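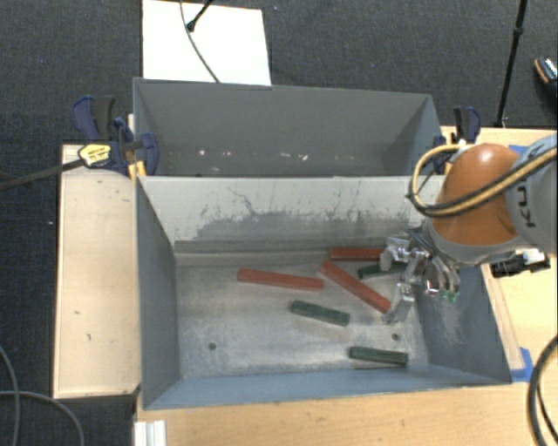
Sorting small parts is the first manual activity in this course, and we begin it before any reading about storage. A student who has sorted one bin with their own hands understands the later lectures much better. The material is very simple: a bin with two compartments and a small set of blocks in two sizes. In our set the red blocks are the longer ones and the dark green blocks are the shorter ones, so color and length say the same thing. At the start all of them lie mixed on the floor of the front compartment, at different angles, and the rear compartment holds no blocks. Please keep this starting position in mind when you read the steps.

Handout 2. Sorting and returning parts
Course: Order in the Workshop, autumn term
Teacher: Tove Mikkelsen. Practical hours: Fabrice Chauvin

What we mean by sorting

To sort is to decide where a thing belongs and then to put it there. These are two separate actions, and beginners often mix them. They pick up a block first and think afterwards, with the block in the air. Try to decide before you reach. You will feel slow in the first round, and this is normal.

A rule for sorting must be short enough to say in one sentence. "Long blocks to the rear" is a good rule. "Long blocks to the rear, except when they lie close to the wall" is a poor rule, and in September two groups lost much time with such exceptions.

Steps for the exercise

1. Look at the whole compartment and say your rule aloud.
2. Take first the blocks that lie free, with space on all sides.
3. Leave for the end those that lie against a wall or close to another block. By then you have more room for the fingers.
4. Lift each block over the divider. Do not drag it up the metal.
5. Lay the block down flat. Do not drop it.
6. Check both compartments and write your time on the sheet.

Each student does 4 rounds. In the last round the rule is reversed, and the short blocks go to the rear.

About the bin

Metal is a good floor for this work but it keeps a memory. Scuffs, fine scratches and cloudy stains are found on any bin in long use, and ours has them on the floor and on the divider, where the lower half is the most worn. A worn surface does not disturb the sorting. A sharp edge does, so pass one finger slowly along the rim before you start, and tell Fabrice if you feel something.

Dark parts on gray metal are more difficult to see than red ones. Students who finish quickly often leave a green block behind, near the front wall, where the eye does not go. I recommend to look there last, every time.

For the discussion

Hala Bitar will lead the discussion after the break. Please prepare a short answer to each point.

– Which block did you take first, and did you choose it or only grab it?
– Would your rule still work with 300 blocks?
– When is it better to sort by length than by color?

Written answers: 100 words are enough.

Questions about this handout: Tove Mikkelsen, Werurley | © November 2024 | Back to top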